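Ticket 177: Confirmation emails arrive one hour wrong after clock change
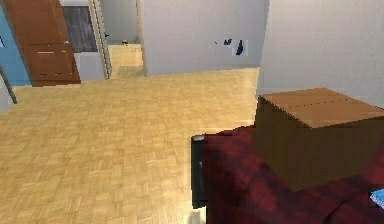 Last modified: Tuesday, 16:30, by Norbert Hrubý

Status: Resolved, waiting for customer to close
Product: Undura Bookings, hosted
Customer: Costia Furnished Rentals
Reported by: Zuweira Nyarko
Assigned to: Norbert Hrubý
Picture: room with parquet floor and red plaid sofa

Problem as reported

Zuweira wrote to us in the morning that guests are getting the wrong check-in time in the confirmation email. The guest chooses 16:00 on the website, the website shows 16:00, the calendar of the office shows 16:00, but the email says 15:00. One family came to the door one hour early and the cleaning was not finished. She asked also if old bookings are damaged, or only the new ones.

First questions to customer

I asked for the booking number, the language of the guest and the name of the email template. I asked also if somebody changed the settings in October. Zuweira answered that nothing was changed by her, but her colleague Kaan Çınar had moved the email sending to the Stikach mail connector before the season ended. This was useful to know.

Log

09:20. I made a test booking on the listing for check-in at 16:00. Email came with 15:00. Problem is confirmed on our side.

09:45. Made the same booking with the date before the clock change. Email came with 16:00, correct. So it depends on the date of the stay and not on the date when the booking is made.

10:10. Looked in the database. The booking is stored in UTC and the value is right. I told Zuweira that old bookings are not damaged and please do not edit them by hand, because then we will have two mistakes on top of each other.

10:30. Changed the language of the template from English to German and then back. No difference. I also cleared the template cache, which I should do first, sorry. No difference.

11:15. Turned off the Stikach connector for the test account and sent with our built-in mailer. Email says 16:00. Turned on the connector again, email says 15:00. The fault is between our export and the connector.

11:40. Asked Kiran Upadhyay from the integrations team to look at the export. He found that the connector does not receive the name of the time zone. It receives only a fixed offset, and this offset is saved one time, when the account is connected. Kaan connected the account in summer time. After the clock change the saved offset should have been replaced, but there is no job which does this.

13:05. Workaround: disconnect the account in Settings, Mail, Connectors, wait until the status is "Not connected", and connect it again. The offset is then saved new. I wrote these steps to Zuweira.

13:50. Zuweira answers that it did not help, she still gets 15:00. I looked at her account and there are 2 connectors, one active and one which is hidden because it belongs to the user of Kaan. The emails go through the hidden one. I could not remove it with my rights.

14:25. Darnell Ferreira removed the hidden connector from the admin console. Zuweira connected again. Test email says 16:00.

15:00. Zuweira made one more booking herself with her private email address, check-in 16:00. Email is correct. She will write personally to the guests who already have the wrong email. We gave her the export of affected bookings as a CSV file.

Permanent fix

Kiran has prepared a change so that the export sends the full time zone name. It must be tested also with the Prajapati calendar plugin, which reads the same field and may not like a longer text there. Until this is released, every customer with the connector has to reconnect after each clock change. Darnell will put a notice on the help page.

Open points

The hidden connector should be visible to the owner of the account. I opened a separate request for it.

The test bookings on the listing are still there. Zuweira, please tell me if I can delete them, or if you prefer to do it yourself.

I leave the ticket open until the customer confirms. If there is no answer in 30 days, the system will close it automatically, but you can open it again with a reply to any email from this ticket.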